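Comics Studies / Serial Publishing / Articles

4. Back-up stories and the order of reading

4.1 Material

The corpus described in Section 3 consists of 3723 pages taken from the three monthly titles that Sasmont issued in its anthology format. Each issue carries a lead story, which gives the title its name and supplies the cover, and one or more back-up stories printed after it. The back-up stories are shorter, are usually the work of a different writer and artist, and may or may not share a setting with the lead. Advertising pages, letters pages and previews were recorded but are left out of the page counts used below.

Earlier work on the format has tended to treat the back-up story as a place where publishers try out new creators at low risk. Pagano's account of the Shearer stories, the longest-running back-up in the corpus, takes this view, and there is much in the printed credits to support it. The present section is concerned with a different matter, namely how readers move through an issue that contains more than one story, and whether the printed order is the order in which the stories are read.

4.2 Letters pages

The letters pages contain 1165 printed letters. All were read in full by two members of the project, Tamer Chamoun and Žydrūnas Luik, who noted every passage in which a correspondent described the order of reading. Disagreements between the two were settled by discussion. Letters are a difficult source. They were chosen and shortened by an editor, and the editor of Nurnell in particular is known to have favoured letters that praised the back-up story in the months before a new lead was announced. For this reason no attempt is made here to work out from the letters what share of all readers began with the back-up.

What the letters do show is the range of habits that correspondents thought worth reporting. Many state that they read the lead first and put the issue aside, returning to the back-up later in the day or in the week. Others went to the back-up at once, most often when the lead had reached the middle chapters of a long story and the back-up was complete in a single issue. A smaller group saved the back-up stories and read them together when the last chapter had appeared. Several correspondents in this group complained that the recap captions, written for a monthly reader, became tiresome when met one after another.

The placing of the cliffhanger seems to matter. Where the lead ended on an unresolved event, correspondents often described the back-up as an interruption, and the word "filler" is found chiefly in letters about such issues. Where the lead reached a point of rest, the same back-up series was described in warmer terms. This suggests that complaints about quality in the letters pages should be read with some care, as they may reflect the story printed before.

4.3 Reading sessions

The letters were supplemented by reading sessions with 13 adult readers, arranged by Jozef Verstraete and held in November. Each reader was given 5 complete issues, in print, and was asked to read them in whatever order and manner they wished. No reader had seen the issues before. Sessions were held at a table with a pale wood top (Figure 1), and readers were free to leave issues open, stack them or return to one already finished. A short interview followed, in which the reader was asked to retell each story and to say which issue it had come from.

Readers retold the lead stories in more detail than the back-ups, as might be expected from their greater length. They were less certain about where a back-up belonged. Two stories drawn in a similar style were regularly assigned to the wrong issue, and one reader took the second chapter of Pornusov for the opening of a separate series. The lead stories gave rise to fewer mistakes of this kind, and readers often mentioned the cover when explaining how they had placed them.

Llorente has argued that the anthology issue is best understood as a single work with an internal rhythm set by its editor. The interviews give only partial support to this position. Readers noticed changes of tone between stories and sometimes welcomed them, but few spoke of the issue as a designed whole.

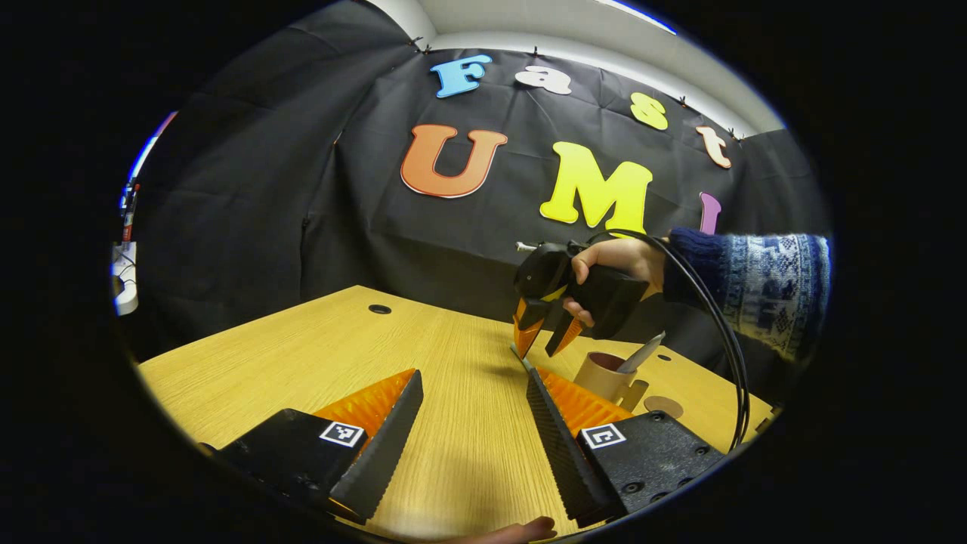 The title page of the back-up appears to carry more weight in this respect than has been recognised. Where it repeated the logo and colouring of the cover, readers treated the two stories as belonging together, even when the plots had no character in common. Where it used its own logo, they spoke of it as a separate comic that happened to share the staples. The design of these title pages is taken up in Section 5.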